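The rulebook nobody wanted to write

Small robot arms have come down in price, and they now stand on ordinary tables in ordinary offices. The rules for them have not come down with the price. Most of what is written was made for large machines behind fences, and a team of six people with a table and two arms reads it and does not know where to begin.

At Flotmont, a shared workshop building where several such teams rent their space, the tenants decided last September to write their own. The first draft had 22 pages. The present one has 6, and I think it is the better document, although some at Rovitz, the largest tenant, still miss the old chapter about training.

The rule which caused most discussion is also the shortest. It says that a hand and a moving arm may not share the same table. If you want to turn a cup or pick up something that fell, you press pause, you wait until the arm stands still, and only then you reach. People who work with the arms every day found this slow. A small arm is not strong, they said, and one learns to feel where it will go. But the visitors do not feel it, and neither does a new colleague in the first week.

Yeoh, a company which makes fixtures and table mounts, asked for a second rule about the height of the eyes. When a person sits low to look along the table, the face comes near to where the gripper travels. So now there is a line of tape on the floor, and the chair stays behind it while the motors have power. I tried the chair myself – the tape is further back than I would have guessed, and one sees quite enough.

Then there is the question of what may lie on the table. The draft had a long list of allowed objects, and every month somebody wanted to add one. The list is gone. What remains is a test: can it break, can it spill, can it fly away? A thin object such as a paintbrush passes, but it must be written down in the log, as a long handle can be caught by a finger of the gripper and thrown.

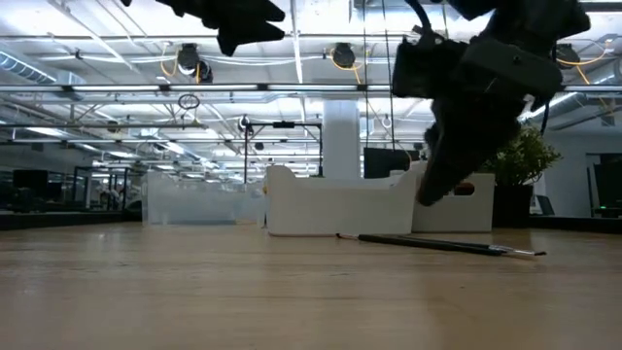 The log is kept on paper, and it had 1,540 lines when I visited. Of these, 277 are marked as stops, where a person pressed pause before the task was finished. Rovitz wanted at first to leave the stops out, fearing that they would look bad to customers. Somero, which does the yearly check of the building, took the opposite view and said that a log without stops would worry them much more.

I agree with Somero. A stop costs a few seconds, and a team that writes it down can see later which task causes the trouble. One bin was moved further from the table edge after the same remark appeared again and again in the log.

The next version is planned for spring. It should say something about cables, which the present text forgets completely.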